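The Tray on the Plastic Sheet

I used to be a person who threw away half an eggplant every week. I'd buy a big handsome one on the way home, cut a couple of rounds off it for a sandwich, wrap the rest in whatever was lying around and find it again when the smell of the crisper told me to. Multiply that by carrots, tomatoes and the little potatoes that roll behind the onions, and you have a fair picture of my kitchen until last September, when I moved into an apartment upstairs from Meifang Lu.

Meifang runs Wurkex, a supper club that meets in the back half of an old upholstery shop in Stirkham. She cooks for whoever signs the sheet, and she cooks almost entirely from what's left over from the time before. I went down to borrow a can opener and came back up three hours later with a bowl of soup and a new hobby!

The hobby is sorting. I know how that sounds. But Meifang's whole kitchen starts with what she calls the turnout, when everything with any age on it comes out of the fridge and the baskets and gets put on the table where you have to look it in the face. Plastic sheet down first (hers has clouds on it, with little faces, and I've grown very fond of them), then a tray, then the vegetables. You pick each thing up. You turn it over. You press it with a thumb. Then it goes in the tray or it stays outside the tray, and whatever is outside has to wait until you've made up your mind about it.
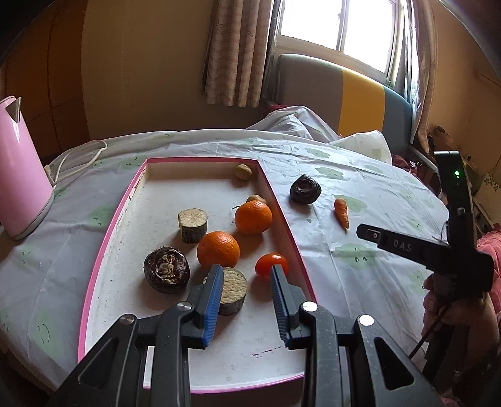 Wurkex Supper Club, Kitchen and Pantry Team

Eggplant is the hard one, and I always end up with a lot of it. A thick slice keeps its looks for a surprisingly short time. The cut face goes rough and spongy, and the skin loses its shine and turns a dull sort of purple. I used to give up on it right there. Meifang shaves a thin layer off the face, salts what's left and leaves it in a colander while she does something else, and by dinner it's in a pan with garlic and a spoonful of bean paste and you would never guess its history.

The wrinkled pieces are another matter. When a piece has gone nearly black and puckered all over, I want a second opinion, and sometimes a third. My own rule now is smell first, then squeeze. If it smells clean and has only dried out, I'll cut it open and see what the inside looks like. If it's slimy or sour or has fuzz anywhere on it, into the compost bucket it goes, and I don't stand there feeling guilty. (I did feel guilty for a while. Meifang told me the compost also has to eat.)

Oranges, bless them, ask for almost nothing. I leave them whole in the tray and take one whenever something needs sharpening up. Squeezed over roasted carrots with a bit of cumin, an orange does more for a tired root vegetable than anything in my spice drawer. The zest goes in too, provided you scrub the skin well. Carrots themselves I've stopped worrying about. A bendy one stands in a jar of cold water overnight, and one that stays bendy gets grated into pancakes.

A glossy red tomato is always tonight's problem, by which I mean tonight's treat. I don't save those. I made that mistake in my first month, setting a lovely one aside for a salad that kept not happening, and it went from perfect to puddle while I was busy feeling organized. Now the best-looking thing in the tray gets eaten first, which was the opposite of how I was raised.

Small potatoes I check for green patches and sprouts, and then they go back in a paper bag in the dark, well away from the onions. My grandmother in Govasora kept hers in a drawer with the tablecloths, so I come by my bad storage habits honestly.

Do I save money? I kept receipts for a while to find out, and over the stretch I tracked I spent 207 dollars on produce. I had nothing to compare it with because I had never kept a receipt before in my life, so make of that what you like! What I can say is that the compost bucket takes much longer to fill, and I've quit buying a second eggplant out of optimism.

The cooking is looser than I expected. Meifang's big standby is a stew she learned from a neighbor on Birhane Street, and it has no fixed recipe beyond onions, tomato and a heavy hand with the ginger. Whatever is in the tray goes in by order of hardness, potatoes and carrots early, eggplant once those have begun to give, tomato near the end if it's a nice one and at the very start if it isn't. She squeezes orange over the pot after the heat is off. I tried lemon once at home and it was fine, but I missed the sweetness.

I do my own turnout upstairs now, usually at four in the afternoon with the radio on. I bought a plastic sheet of my own, plain blue, and I'm still looking for one with clouds.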